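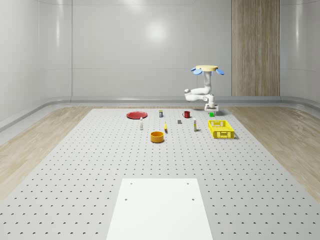 Talk notes: Why Your Kitchen Drawer Won't Close
Sirkthorpe Library evening series, main room, starts 7:30. Speaker: Tiziana Marras.

Opening (two minutes, no slides to click)

Good evening. Ask who has a drawer at home that needs a hip to shut it. Wait for hands. Put up my own hand, last, and look sorry.

I organize other people's houses for money. My own house has a drawer with three corkscrews in it, and I mostly drink tea. Say this early, because someone from my street always turns up and would otherwise bring it up during questions.

The Kaczmarczyk house

First job I ever did on my own. Four people, one kitchen, 39 mugs. Mrs. Kaczmarczyk told me they were always running out of mugs. Pause here. She was right, too: the four good ones were in the dishwasher, and the rest were souvenirs from places where the family had been rained on.

We tried the box method. Everything out of the cupboard and into a box in the hall, and you only bring back what you go looking for. After a month they had brought back nine mugs and a gravy boat. The box is still in the hall. It has a cloth over it now and a lamp on top, and I am told it's a side table.

(If the room is laughing, tell the fondue set story. If not, go straight on.)

The list

Next part is the household inventory. Groans are normal.

In June I went through my own place, top to bottom, and wrote down every single object. Spoons counted one by one. It came to 3757 things, for one adult and a cat. The cat owns more than I would have guessed. I gave up on the sewing box and put it down as one item, which is cheating, and I'd let a client get away with it too.

What I learned: 136 of those things were for fixing other things. Glue, tiny screwdrivers, spare buttons for coats I gave away years ago. I have never fixed anything. I buy the glue and then I feel like a person who is going to.

Ask the room for their own version of the glue. Take two or three answers, no more. Last time a man had a bread machine and we lost ten minutes.
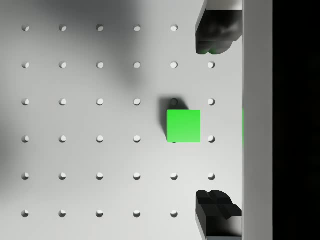 Storage is where the money goes

People call me and say they need more storage. They have usually been to the store already. They've bought baskets, and the baskets need somewhere to live, so there's a shelf for the baskets.

Read out the Sesummont catalog line: "A place for every part of you." Hold for a second. I spent 360 dollars with these people one winter on drawer dividers. My drawers were divided beautifully and they still wouldn't close, only now they wouldn't close in sections.

Practical bit, slow down here, people write this down:

Measure the drawer before you buy anything to put in it. Height as well. Everyone forgets height, me included, see above.

Keep things where you use them, even if it looks silly. My scissors live in the bathroom. I don't care.

Do one drawer and then go and have lunch. Whole-house weekends end in tears and a hallway you have to walk through sideways.

Things that belonged to somebody

Change of tone. Don't rush this and don't joke through it.

My aunt left me a set of fish knives. We never ate fish, she didn't either. I kept one and gave the others to my cousins, who were more pleased than I had expected — one of them opens her mail with it. Some people in the room will be in the middle of clearing a parent's house. Tell them that drawer can wait, and that I mean it.

Last bit

Back to the corkscrews. I took one to the thrift store the week I wrote this talk, and came out with a very nice jug. Hold up the jug. Remember to bring the jug.

Questions until 8:45, then they need the chairs for Anusura yoga.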